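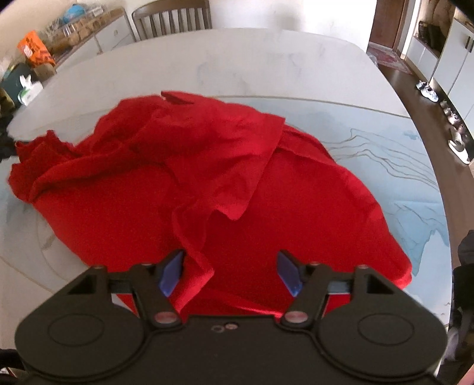

Hodamer Homes Repair Scheme
Progress report to the Venero Fund, second half of the grant year

Dear all,

We are really pleased with how this half has gone, and there is a lot to tell you, so please forgive a longer report than last time. When we wrote to you before, we had a van, a drying store with no shelves in it and a waiting list that made us all a bit gloomy. By the end of October we had finished work in 57 homes across Prirklow and the streets down by the Vaher brook, and the list is now short enough to read out over a cup of tea.

What the money has paid for

Most of it has gone on plumbing and damp, as planned. The typical job is still a slow leak under a kitchen sink or behind a bath panel that has been going on for months, quietly ruining the floor. We fix the pipe, lift whatever has to come up, dry the room out properly and then put it back together. Doing all of that under one roof (so to speak) has made a huge difference. Before the grant, a tenant or owner would get the leak mended by one person and then wait until spring for someone to look at the joists.

The two large dehumidifiers bought in the first quarter have hardly been back to the store. We also bought a second moisture meter, and it has turned out to be the best small purchase of the year! Both crews can now take their own readings at the start and end of a job and there is no more driving across Prirklow at half past four to swap it over.

We set ourselves a target of 100 home checks for the whole year and passed it with several weeks to spare. A check takes under an hour. We look at the stopcock, the washing machine hoses, the overflow on the cistern, the seals round the bath and shower, and the gutters if we can see them from the ground. People are very glad to have someone show them where the stopcock is, and a surprising number of them are seized solid. We free or replace them on the spot where we can. Every household gets a bright tag to hang on the valve and a card with our number on it.

The Vaher brook flooding

You will remember that the brook came over in the wet spell. Water got into the lower terrace in the early hours, and our first crew was there by 7 a.m. with pumps. It was shallow in most of the houses, but it was dirty and it got under everything. We stopped all planned work for a fortnight and put both crews on it, and I am very proud of how they managed.

The order of work we had written down in the summer held up well. Electrics checked first, standing water out, then carpets and underlay, then skirting boards off so the air could get behind. We learned that we should take the kickboards off kitchen units on the first visit. In three kitchens we left them until the second, and the chipboard behind had already swollen. That is now on the sheet in capital letters.

We also ran short of somewhere to keep people's belongings. Rugs, curtains, coats and boxes of photographs all came out of those houses, and our store was full within a morning. The church hall at Prirklow let us use its side room, which got us through, but we would like a proper answer before next winter. More on that below.

Things that have gone slower

The gutter clearing round has slipped. We had hoped to do 300 metres of shared guttering on the back terraces before the leaves came down, and we have done a little over half. Part of that was the flood, and part of it was access, with several alleys locked and keys held by landlords who are hard to reach. We now have keys for all but two of the alleys and expect to finish in the next quarter.

Training has been mixed. Both trainees have come on wonderfully with pipework and can do a tap, a trap or a run of push-fit without anyone standing over them. Tiling has been harder to fit in, as we haven't had enough bathroom jobs of the right sort. We are setting up a practice wall in the store so they can get their hand in on quieter days, and they are very keen to start.

Paperwork is better than it was, though still not perfect. Photos of finished work are now saved by address. Readings are still being written on the backs of job sheets and typed up later, and a few went missing in July. We have moved to a small bound book for each van, and so far nothing has been lost.

Spending

We are within budget overall. Fuel and tip charges are over, nearly all of it down to the flood, and timber is under because we were given a good load of sound floorboards from a school that was being refitted. We have used the contingency for pump hire, as agreed with you by phone at the time. The full sheet is attached with receipts.

What comes next

The first job is to finish the gutters. After that we want to go back to every house on the lower terrace and take readings again, as old brick lets go of water very slowly and we don't want anyone papering over a damp wall. We will be offering non-return valves on the ground floor drains to any household that wants one, and the early interest is very strong.

We would also like to talk to you about storage. The unit next to ours is coming up for rent, and if we moved some of the unspent timber money across it would cover the first few months. Could we have a decision before the end of the quarter, please? The owner has been patient but has other people asking.

You are very welcome to come and see any of this for yourselves. Mornings are best, before the vans go out, and the kettle is on from eight.

With many thanks from all of us,

The Hodamer team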